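Le plafond de Vorkgate

La pension Alipour, à Vorkgate, affichait sur sa porte deux étoiles et une date, 1952, sans que l'on sût bien si celle-ci concernait la fondation de la maison ou le dernier changement de matelas. J'y étais descendu en septembre, pour y écrire un roman. J'avais payé d'avance, ce qui m'engageait beaucoup plus que mon éditeur.

La logeuse me remit une clef, une serviette et un règlement. L'article premier interdisait de cuisiner du poisson. Le deuxième interdisait de recevoir. Les suivants développaient les deux premiers avec une jalousie de juriste. Tout en bas, d'une autre encre, on avait ajouté : « Ne pas parler au plafond. »

Je descendis demander des précisions.

« C'est à cause du monsieur de Henham, me dit-elle. Il lui racontait sa vie. Après, le plafond s'est mis à avoir des opinions. »

Je remontai avec la supériorité tranquille de l'homme qui a fait des études. J'ouvris mon cahier, j'écrivis « Chapitre un », je soulignai, puis je m'allongeai pour réfléchir à la suite. Il en fut de même le lendemain, et toute la semaine. Je connaissais désormais mieux le plafond que mon personnage principal, lequel n'avait toujours pas de prénom.

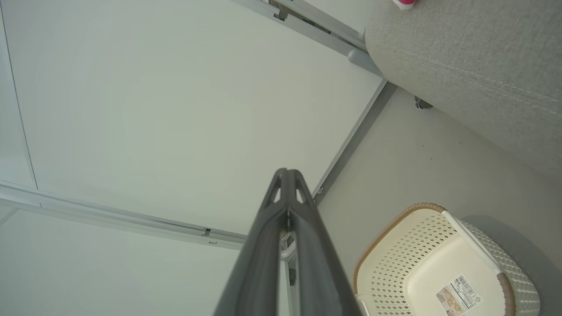 Une grande surface pâle, vue d'en bas.

Le huitième soir, je cédai. Je lus mon début à voix haute, c'est-à-dire deux mots et un soulignement. Il y eut un silence que je jugeai poli.

« C'est court », dit le plafond.

Il avait la voix d'un oncle notaire. Je répondis que c'était un premier jet. Il voulut savoir de quoi parlait le livre et je lui exposai mon sujet : un homme revient à Woltar, sur les lieux de son enfance, et comprend quelque chose. Quoi donc ? Je n'avais pas encore tranché. Le plafond soupira, et un peu de poussière tomba dans mon thé.

« Le monsieur de Henham aussi revenait à Woltar, dit-il. Avec un chien. Mettez un chien. »

Je mis un chien. Il fallut ensuite une tante pour le nourrir, puis un héritage pour expliquer la tante, et au matin j'avais douze feuillets, presque tous de lui. Je dormais le jour, il dictait la nuit. Nous eûmes quelques mots au sujet des adverbes. Il en voulait partout, étant d'une époque où on les payait à la ligne.

Quand j'arrivai à la page 200, la logeuse frappa. Elle regarda le manuscrit, puis mes yeux, puis en l'air.

« Vous lui avez parlé. »

Je niai. Le plafond, lâchement, se tut.

Elle me présenta la note : le loyer, le thé, un supplément pour conversation. Je contestai le supplément. Elle me montra celle du monsieur de Henham, qui avait payé sans discuter et dont le roman, me dit-elle, s'était fort bien vendu. Il y était question d'un chien, d'une tante et d'un héritage.

Je pris le train du soir. À l'hôtel de Woltar, j'ai demandé une chambre mansardée, et je n'adresse la parole qu'au lavabo.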